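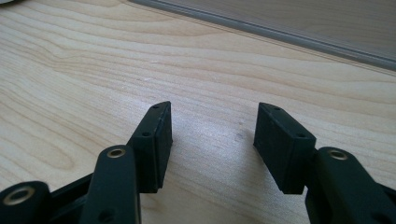
3.2 Surface condition of the table tops

Table tops in shared rooms are wiped far more often than they are refinished, and the effect of that on how a surface looks and feels is seldom recorded. We examined 9 light-coloured wooden tables at the Tiststead reading rooms, all in daily use and all cleaned by the same staff under the same instructions. Eight stood in the main room. The ninth, kept in the side office, was wiped only when something had been spilled on it.

Each top was inspected in February, in the morning before the rooms opened, with the blinds raised and the ceiling lights on. Two assessors (Darwish and Procházka) worked separately and compared notes afterwards. They recorded the direction of the grain, the evenness of the sheen and any roughness that could be felt with a fingertip. Gloss was then read with a hand-held meter at 80 points per table, set out on a paper grid.

Figure 2. Fine, wavy grain and a bright sheen on a pale table top.

The sheen proved the hardest feature to judge by eye. On a pale wood the reflection of a lamp or window moves as the observer moves, and a worn patch can be hidden by it altogether. The assessors therefore viewed every top from both long sides and both ends. Where they disagreed, a third reading was taken by Baxter, who had not seen the earlier notes. Most of the disagreements concerned the front edge, where forearms rest and where the meter could not be laid flat.

Roughness was easier to agree on. Raised grain was found mainly near the corners, where wet cloths had been left folded between rounds. It could be felt before it could be seen. Light rubbing with 300 grit paper removed it on a trial patch, but the patch lost its sheen and had to be waxed again, and we did not repeat the treatment on the remaining tops.

The side office table gave the most even gloss readings of the set. With a single table of this kind we draw no firm conclusion. Its place away from the windows may matter as much as the lighter cleaning, and the two cannot be separated with the present data. The comparison with the Birkonham tables, which were oiled and not waxed, is given in Section 4.

Reading time: 8 min
Shares: 9 | Comments: 0

Related items
Hájek and Dela Peña: Wax and oil finishes in shared reading rooms
Hrubý: Cleaning cloths and raised grain
Gramelura: Notes on measuring gloss on pale woods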